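Unit 6 handout: Evaluating a hand-held gripper kit

Course: Applied Automation, second half
Instructor: Constanza Aravena
Lab support: Danang Teoh

Read before the lab. Bring a printed copy or have it open on the bench computer. The review sheet is due at the start of the next lab.

What this unit covers

Last unit we looked at arms that come with a gripper already fitted. This unit is about a different kind of product, a gripper that a person holds and works by hand while a camera on the tool records the job. The recordings are used later to train a robot arm that carries a gripper of the same shape.

The kit under review is the Codero hand kit, sold by Hemard. We are treating it the way a small company would if it had to decide whether to buy. You are not being asked whether the idea is good in general. You are being asked whether this kit, at this price, with this level of support, would do a stated job.

The stated job

Lubis is a small packing firm. It wants an arm to pick light items off a table and put them in trays. The items vary in shape and change every few months. Lubis has one engineer, Hafiz Ginting, and no one on staff who has trained a robot model before. Hafiz has asked for a written opinion by December. Your review sheet should be written so that he could use it.

What is in the kit

The seller's list is as follows.

One hand-held gripper, trigger operated, two fingers
One camera mount
Spare finger pair
Spare bushings and screws
Calibration card
Printed setup guide
One year of access to the Codero upload service

The camera, the memory cards and the robot arm are not included. Several groups missed this last year and compared the kit price with the price of a complete system from Grollico. Those two numbers do not describe the same thing. If you compare them, add the missing parts first and show your working.

Price and terms

The basic kit is 2,000 dollars. The upload service after the first year is 1,000 dollars a year. Spare finger pairs are sold separately. Hemard does not rent the kit, but it will take one back within 4 weeks if it is complete and undamaged. Ask yourself what "undamaged" is likely to mean for a tool that is meant to touch things all day. The terms do not say. Qistina Pillai in purchasing wrote to the seller about this and the reply was that it is judged case by case.

Service

The upload service checks each recording and rejects ones that are too dark, too blurred, or where the fingers leave the view for too long. Rejected recordings do not count against the plan limit. Processing is normally done overnight. Phone support is not included in the basic plan. Email support is.

For your review, note which of these points matter to Lubis. A firm with one engineer may care more about how fast an email is answered than about the plan limit.

How the fingers work

The two fingers are carried on links, one on each side. Squeezing the trigger moves the links and brings the fingers toward each other. The links turn on bushings. When a bushing wears, the finger can rock slightly, and the distance between the fingers stops matching what the software expects. This is the first place to look if a group's recordings start to disagree with each other.

The inner faces of the fingers are flat. Flat faces are good for boxes and thick handles. They are less good for round or thin items, and Hemard sells a soft pad that can be added. Lubis handles both kinds of item, so the pads should be in your cost estimate or you should say why you left them out.

Looking at the tool from the camera's side

Before any trial, open the gripper and check the camera view. Both fingers should show low in the view with clear table between them, and the item you plan to pick should be farther off. Check the screw holes on the top faces and the brass-colored grommet on the link. Note any marks or residue on the fingers in your log, with the side they are on. In the view printed in this handout, you would log reddish streaks on the top of the right finger.
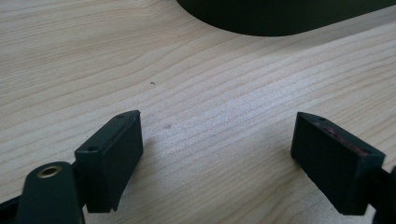 Bench procedure

Work in pairs. One person holds the tool and the other keeps the log. Swap halfway.

1. Sign out a kit from Danang and check it against the list.
2. Squeeze and release the trigger slowly. Write down any sticking.
3. Run the calibration card steps in the setup guide.
4. Choose one item from the tray and place it on the table.
5. Record 8 picks of that item. Start each one with the fingers open.
6. Repeat with a second item of a different shape.
7. Upload everything, including the bad ones. We want to see what the service rejects.
8. Wipe the fingers and return the kit.

Do not tighten the finger screws yourself. If one is loose, tell Danang.

What to write

The review sheet has a box for each of the headings below. Short answers are fine.

Setup: how long it took, and which step in the guide was unclear.
Handling: weight, grip, trigger, and whether your hand got tired.
Recordings: how many were accepted, and the reason given for each one that was not.
Cost: first year and second year, with the missing parts added.
Recommendation: buy, do not buy, or ask the seller for something first. If the last, say exactly what to ask.

Xolani Mathebula's sheet from last year is on the course page. His cost table is a good model. His recommendation was based on the older service plan, so do not copy the figures.

Reading

Setup guide, sections on calibration and finger replacement
Unit 5 notes, the part on gripper geometry
Hemard terms of sale, returns section only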